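Stokari T-Series Fixed-Height Table
Work and dining tables / Stokari / T-Series

Overview
The T-Series is a fixed-height table for break rooms, canteens, classrooms and home kitchens. The top ships as one piece. Legs ship separately in the same carton and bolt to plates already fitted to the underside. No drilling is required.

Top
Matte white finish, sealed on all faces including the underside. The finish is low-gloss and will still show a soft reflection under strong overhead lighting. Edges are eased on the top side only. Color may vary slightly between production batches; order all tables for one room together if a close match is needed.

Legs
Steel, powder coated, dark gray. Each leg has a threaded foot with 8 mm of adjustment. Feet are non-marking on sealed floors. Felt pads for wood floors are sold separately under the Zidora accessory range and press on over the standard foot.

Load
Rated for evenly spread static load only. Do not stand on the table or mount a vise, press or clamp-on monitor arm to the edge. For clamp-on equipment see the Mindport bench line, which has a reinforced front rail.

Assembly
Two people, one 5 mm hex key (supplied). Lay the top face down on the carton sheet. Start all bolts by hand before tightening any of them. Turn the table over by lifting, not by pivoting on the legs. Level after the table is in its final position and check the bolts again after 3 weeks of use.

Cleaning
Damp cloth and mild detergent. Wipe dry. Do not use scouring pads, acetone or chlorine cleaners. Tomato, turmeric and red wine should be wiped up the same day. Use a mat under cookware straight from the stove or oven.

Finish testing
The finish is cycled through more than 2,000 wet wipes per sample batch. Results are available on request with the batch number printed on the underside label.

Replacement parts
Legs, feet and bolt sets are stocked individually. Tops are not sold without legs. Parts for the earlier Illés version do not fit; its bolt spacing is different.

Ordering and delivery
Orders placed after 20th December ship in January. Delivery is to the ground floor. Inspect the carton before signing and report transit damage within 5 working days. Unassembled tables may be returned in original packaging.
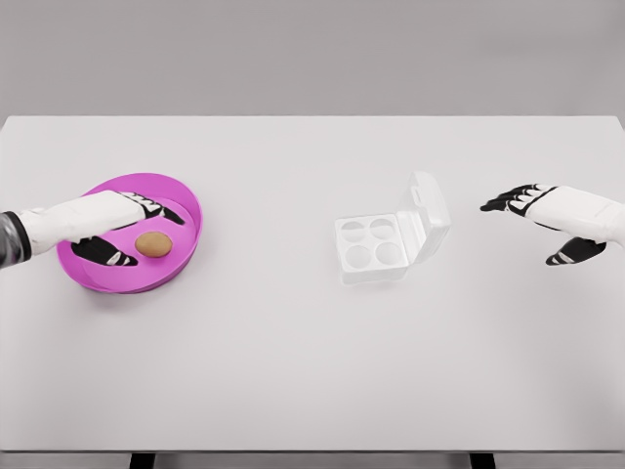 White top, dark legs. Tableware not included.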